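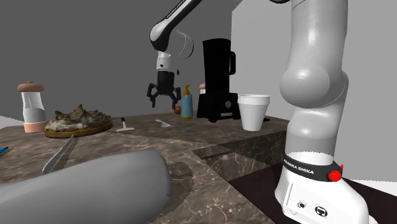 Reading age and content guidance for the Plaken trilogy in a school library

Posted by Ilcombe School Library, June 26, 2019

Our library serves pupils aged eleven to eighteen, and we are reviewing the fiction stock before the new school year. A number of pupils have asked for the Plaken trilogy, which is set in a flooded country where children are sorted by trade at the age of ten. We hold one copy of the first volume, given to us in December, and it has been borrowed continuously.

The English department would like to use the first volume as a shared text with our younger classes. Two members of staff have read it and do not agree. One considers it suitable for all years. The other is concerned about the chapters set in the salt prison, and about the death of the narrator's brother, which is described at some length. The publisher's catalogue gives no age guidance beyond "young adult".

We should be grateful to hear from any school or public library that has stocked all three volumes. In particular, we wish to know whether the later books are markedly more violent than the first, and whether other libraries restrict them to older pupils.
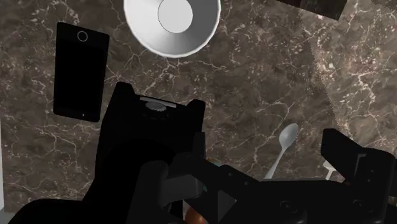 We would also welcome suggestions for similar novels which could be offered to a pupil who is not yet ready for the trilogy. Our budget for the term allows for 66 new fiction titles, so there is some room for alternatives.

Yoon-hee Cheon

I am responsible for young people's stock at the Hestdale branch library, where all three volumes have been on the shelves for several years.

The first volume is, in our view, suitable for most readers from the age of twelve. The prison chapters are bleak, but the violence is largely reported by other characters and the narrator does not witness the worst of it. The brother's death is a different matter. It begins on page 154 of our edition and continues to the end of the chapter. A teacher reading the book aloud should read that chapter in advance and decide how it is to be handled, particularly where a pupil in the class has been bereaved.

The second volume is similar in tone, although slower. The third is considerably darker. It contains a public execution and a long account of a siege, and the ending offers very little comfort. We shelve it with the older teenage fiction and do not require permission for a loan, but staff will mention the content to a younger borrower or to a parent who enquires.

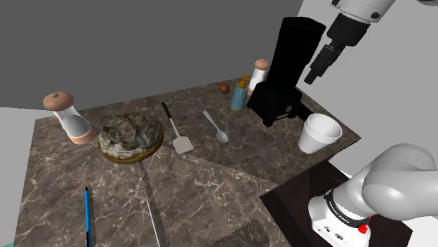 With regard to the classroom, I would suggest using the first volume alone and allowing pupils to find the others for themselves. It has a proper ending and does not depend on the sequels. For younger readers, novels of survival with a smaller cast are often a good substitute. Your own borrowing records will show which of these are already popular.

Kotian Reader

The first one is fine for any age. I read it when I was eleven and it did me no harm. The third is too long and the siege could have been half the length.

user2601

Please check which edition is being ordered. The later paperback of the first volume includes the opening chapter of the second as an extra, and this reveals who betrayed the narrator. Several pupils in our reading group turned to it before they had finished the story and were most disappointed. The hardback does not include it.

I cannot comment on the third volume, as we have not purchased it.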